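Journal > Around the House > Clutter

We use cookies to remember your preferences and count visits. By continuing to read you accept this. Manage settings

Three bins and a paper bag

I own 20 paper bags with handles, a number I know because I finally emptied the gap beside the fridge where they live. I'd have guessed six. They had been filed inside one another like nesting dolls, and the outermost one was so stuffed it had stopped being a bag and become a sort of paper log.

The good ones are brown kraft with the twisted paper handles. I can't throw those out. They feel like they cost somebody money, and every one of them is obviously going to come in handy when I next have to carry something medium-sized to someone's house. I carry something medium-sized to someone's house maybe twice a year. I also never get the bag back, so at this rate I'm covered well into my old age.

This all started because of the sorting bins. I bought three plastic ones, blue, green and red, the kind with the open sloped front that mechanics keep bolts in. The store was Bornard, out past the tire place, where everything is sold by the each and the receipt is always longer than the purchase. I had a plan. Blue was for things that get recycled, green was for things that go back where they came from, and red was for things that require a decision.

You can probably guess which one filled up first.

Red took in a charger for a phone I no longer have, 4 keys to nothing, a Jallel gift card with an unknown balance, and the instruction booklet for the Binby lamp, which I keep in case I forget how to turn on the lamp. The booklet runs to a fold-out page. I called the number on the back of the gift card and a recording informed me that I was caller 121 in line, so the card went back in red, where it can think about its choices.

Green sat there empty for most of an afternoon, because as far as I can tell the things on my table didn't come from anywhere. They were born there. I tried the flat red brick-looking block I've been using to hold papers down and couldn't name a single room it belonged to. It's now standing up against the wall behind the table, on its long edge, like it's waiting for a bus. I've decided that this is its place. That's one thing put away.

Blue is where I had the most hope, and where I keep finding a clear plastic cup. I have views on clear plastic cups. They don't stack properly once they've been sat on, they blow over if you look at them, and they get rinsed and saved by people (me) who own a full cupboard of actual glasses.

Then there's the towel question. I keep a beige terry towel at the back corner of the table for spills, and I have folded it so many times. I fold it in thirds, like they do in hotels. I go make coffee. By the time I'm back it has relaxed into a heap, and I'm fairly sure I'm the one doing it, but I've never caught myself in the act.

The table is the real trouble. It's white, and it's two panels pushed together with a seam running across, and it's up against a plain white wall, so anything you set down on it looks like an exhibit. I bought it from Mayrhofer as a work table on the theory that a big clear surface would make me a person with a clear surface. For the first evening it did. By the next morning there was a laptop on the left end, and a laptop is like the first car in an empty parking lot – everybody else pulls in right next to it.

I did read up on how to do this properly. The article I found was called something like 817 Things You Can Throw Out Today, and I'd like to meet whoever stuck with it past the spices. Its advice on paper bags was to keep five. Five! With no guidance at all on which five.

So I've been opening every bag before it goes, on the grounds that there's usually something in the bottom. This turned out to be sound. So far I've recovered a birthday card I meant to mail in July, some perfectly good tissue paper, and a single sock that I've accused two different dryers of eating. The handles are the annoying part. They flop out to the side and catch on whatever's nearby, and if you lay the bag down to get a proper reach into it the whole thing tries to scoot away from you.

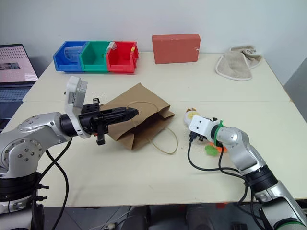

My current position is that I'll keep seven. Five is for people with no relatives. The rest can go out with the recycling, packed neatly into the biggest one, which I suppose makes eight.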